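## 3. The sorting task

We picked trash sorting for our class project mostly because I had a recycling bin next to my desk and no better idea. Two arms share one bin, and a run counts only if every item ends up inside it. Over the semester we recorded 69 runs at the Woralholm lab – 11 of them got tossed when the Wellov controller lost its calibration halfway through.
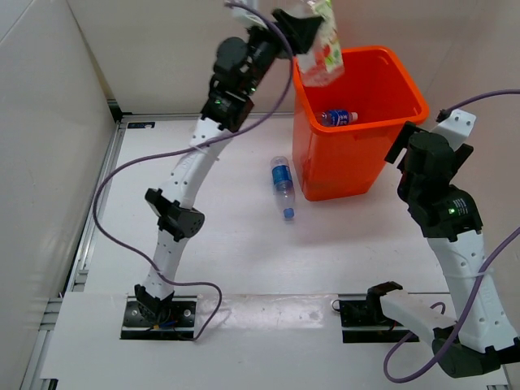

**Figure 1.** Two-arm sorting setup, left arm holding a carton over the bin.

My part was the grasp planner, which we named Tan, and I spent most of June fighting with it. Tan scores each grasp by how far the wrist has to turn, so it loves short, easy reaches and gets stubborn about everything else. Bottles lying at an angle on the floor, like the one left of the orange bin in Figure 1, got low scores every time, and I ended up adding 2 extra wrist poses just for them. Cartons were way friendlier! Their flat sides gave the planner plenty to work with, and I never touched those settings again. The Natbridge simulator agreed with us on cartons but was far too cheerful about bottles, so Section 4 uses only real runs.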